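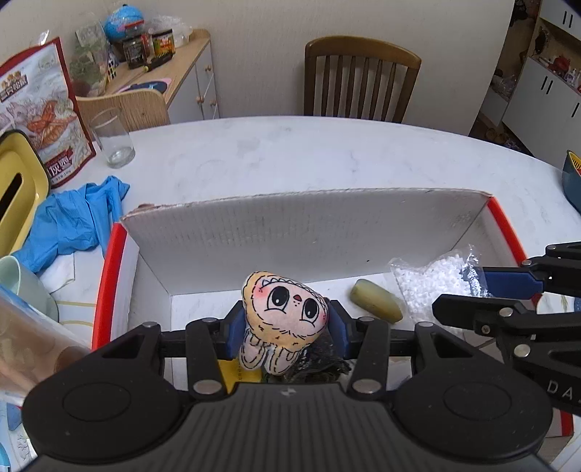

A small plush toy with long rabbit-like ears and a zigzag of pointed teeth.

PERNOSHAM CROSSING TO OPEN TO FAMILIES FOR 100 DAYS

Statement from Lejla Dervishi, spokeswoman for the Delić Contact Office

PERNOSHAM, September – I've written a lot of these releases over the years and most of them had the word "regret" in the first line, so you'll forgive me if I sound cheerful in this one. Both delegations have signed. The footbridge over the Jodau at Pernosham will open to civilians for a trial period of 100 days, starting at 7 a.m. on the first morning after the approach road is handed over by the clearance teams.

I know what many of you will write, because you've already called and asked me: is this a peace deal? No. The line stays where it is, the soldiers stay where they are, and the two sides still don't agree on what to call the hills above the town (we had a very long evening over the map, and in the end the hills went in with numbers on them). What we have is an arrangement that lets people who live on one bank go and see people who live on the other, and I'm thrilled to have it!

The practical part, then. The first list has 352 names on it. These are people with a parent, child, brother, sister or spouse on the far bank, and they come from 87 households that applied through our office in the spring. Each person gets a crossing card good for the whole trial period. You can go over in the morning and come back by 6 p.m., or you can stay up to two nights if the family you're visiting signs for you at the bridge. Children under 16 cross on a parent's card. Medicine for personal use is fine, and so is food you can carry. Cars are not, and please don't call me about motorbikes, I've had that conversation with both colonels and I lost it twice.

Cyril Ashworth chaired the talks for us, and he asked me to pass this along word for word: "The two delegations disagreed about nearly everything on the first page and signed the last one anyway. I'd ask everyone with a microphone to give them a quiet couple of weeks."

I'd ask the same. We had shots reported near the lower bank during the third round, and within the hour each side had put out a statement blaming the other. Our observers went down there and could not establish who fired. That is all we know and I won't be guessing in print, however nicely you ask. What I can tell you is that both delegations came back to the table the next morning, and nobody had expected them before noon.
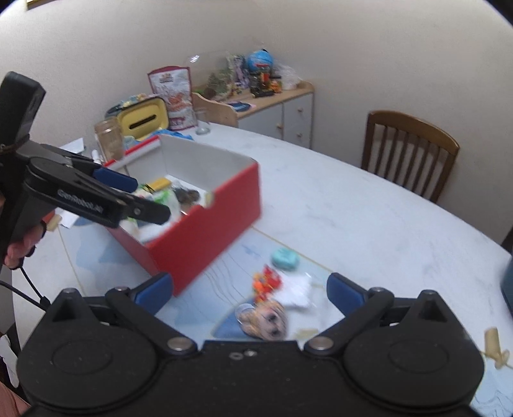 There's also the matter of the phone line. Until now, if a patrol strayed or a farmer's cows got over the shallow part of the river, word went up through one capital and down through the other, and by then somebody was usually lying in a ditch with a rifle. Under the new arrangement the two local commanders will have a direct line, day and night, running over the Zostix radio network that the river wardens already use for floods. It gets tested at 8 a.m. and 8 p.m. every day. If one side doesn't pick up, the duty officer here gets a call – and some nights that'll be me, so I have a personal interest in the thing working.

Two points are still open and I'd rather you heard them from me. The first is burial visits. There's an old cemetery inside the restricted strip, and families on both banks have asked to go. Both delegations say yes in principle, but the ground hasn't been checked and we won't send anyone in until it has. The second is what happens on day 101. The agreement says the delegations will meet before the trial ends to decide whether to extend it, and it doesn't say what follows if they can't decide. I'd have liked a firmer sentence there. We drafted several.

If you've applied and haven't heard from us, please don't travel to the bridge yet. Cards are being handed out at the Pernosham town hall and at the school on the east bank, and you'll need the paper slip we gave you in the spring. Lost it? Come anyway, bring something with your name on it, and leave yourself plenty of time. A second list will open once the first families have been across.

Reporters are welcome on the west approach on opening morning, up to the white barrier. Please ask people before you film them. Some of them haven't seen each other in a very long time, and a few have told me plainly they don't want to be on the news.

Media contact: Lejla Dervishi, Delić Contact Office, Pernosham. Interview requests for Cyril Ashworth also go through me. The desk is staffed from 9 a.m. to 5 p.m.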